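Povutville kitchen manipulation work, progress note for June
To: Emmanuel Ondieki, Plollico
Fri 4 July

Emmanuel, sorry this is short on polish. Writing it between runs. Full logs are on the shared drive in the usual folder, sheet names unchanged.

Where we are

Drawer and door opening is the only task we worked on in June. Everything else in the plan (pouring, wiping) is parked till this is solid. You agreed to that on the last call but I'm putting it in writing so it's on file.

Data collection finished. 3,886 demonstrations in total, all teleoperated, all in furnished kitchens with the worktops left cluttered. Of those, 285 thrown out at checking: dropped frames, joint readings out of step with the video, a few where the operator gave up half way. The rest are labelled and in the training set.

Method, what changed

Old version (Clirketti v1) predicted the whole arm path from one look at the start. Fine for hinged doors. Poor on drawers, because a small error in the pull direction loads the slide sideways and it binds. We'd been blaming the grip for this. Wrong.

New version splits the job in two. First stage finds the handle and guesses the pull axis. Second stage closes the loop: short moves, read the wrist force, correct the axis, go again. If sideways force climbs past the limit it eases off and re-estimates instead of pulling harder. No new hardware needed, which helps the budget line.

We also stopped cropping the training images to the handle. The wide view gives the first stage the drawer front, the slide if it's showing, and the line of the cabinet top, all of which say something about which way the thing moves. Cropped images lost all that.

Small countertop cabinets are the hard case. Light, and free to shift if the pull is off line, and there's often stuff standing on top. Long bar handles make it harder again as the model has to choose where along the bar to take hold. Take it near one end and the drawer skews.

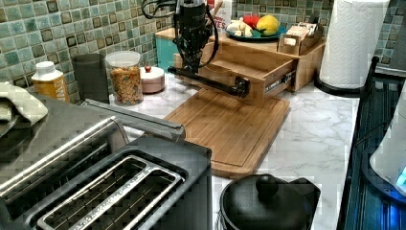
Results so far

Test set is 210 trials, on kitchens held out of training. Both versions run on the same starts.

Drawers: v2 clearly ahead of v1. Most of the gain is from the force correction, going by the runs where we switched it off. I'll send the table once Makokha have re-scored the borderline ones. Don't want to quote a rate and then take it back.

Hinged doors: no real difference. Slightly slower with v2, due to the extra stops.

Wide view vs cropped: wide view better on pull axis, and the gap is biggest for drawers that sit at an angle to the camera. Cropped still a bit better at locating very small knobs. Might run both, not decided.

Problems

1. Grasp point on long bars. Model still drifts toward the bracket end more than it should. Suspect the labels, operators tend to go for whichever end is nearest. Relabelling a subset to check.

2. Glossy surfaces. Dark cooktops and shiny tiles give bad depth readings, and the first stage sometimes tilts the axis to match. Tried masking, helped a little.

3. Objects on top. We score a trial as failed if anything on the cabinet tips over, even when the drawer opened fine. Makokha score it as a pass with a note. Need one rule before the table goes out. My preference is fail, it's what a person living there would say.

4. Lost 3 working days to a gearbox fault on the arm. Part replaced under warranty so no cost to the grant, but the closing-the-drawer trials slipped into July.

Money

On budget. Travel underspent, compute overspent, they more or less cancel. Asking to move the travel remainder across to compute, form attached seperately. Could you sign it off this month? We're queueing for machine time as it is.

Next

Finish relabelling, retrain the first stage.
Closing trials, same kitchens and same starts.
Settle the scoring rule with Makokha.
Draft of the methods section to you for comments before it goes anywhere else.
Decide on wide plus cropped, depending on what the retrain shows.

Not going to start on pouring until closing works. If Plollico need something to show at the autumn review then drawer opening on it's own is enough, and we can do it live if the room has power and a bench that doesn't wobble.

Ring me if anything in the scoring section looks off to you, easier than email.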